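3.2 How people remember where they put things

I'll admit I came to this question through my own kitchen. I can tell you which drawer the tape is in, but ask me to describe the drawer and I'm lost. So when Védís Briem and I started planning the second study, I wanted to know if other people store places the same way: as a spot to reach for, with very little detail hanging off it.

We recruited 50 adults through the Wunadau mailing list and asked each of them to put away 20 household items in a room they'd never been in before (a spare office, mostly shelves and bins). They came back the next morning and told us where everything was, first out loud and then by walking over and pointing. Védís ran nearly all of the morning sessions, and I owe her a lot of coffee for that!
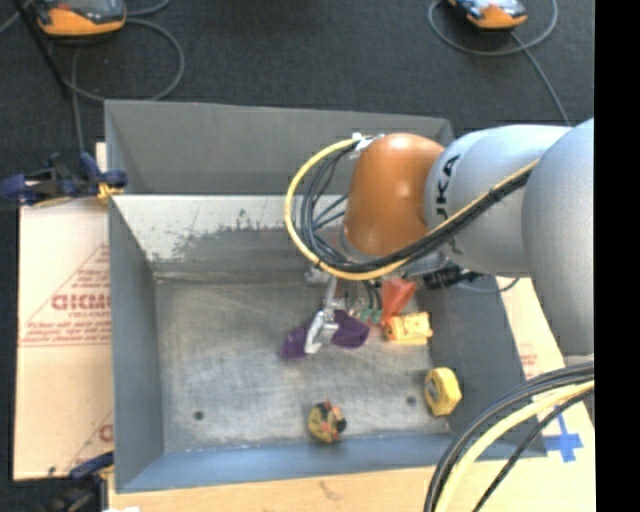 Figure 4. Metal bin with a robot arm reaching in over the side.

Pointing beat talking by a wide margin, and I was surprised by how wide. People would say "second shelf, I think, or maybe the third" and then walk straight to the right one. Murín and Michalík found something close to this with pantry items, though their rooms were familiar ones, so I'd been expecting a much smaller gap in ours.

The bins were where it got messy. Once several things shared a container, people still picked the right bin but mixed up what was on top of what. We scored those answers as correct for place and wrong for order, following Vaněk's scheme, and we report the two scores separately in Section 3.3.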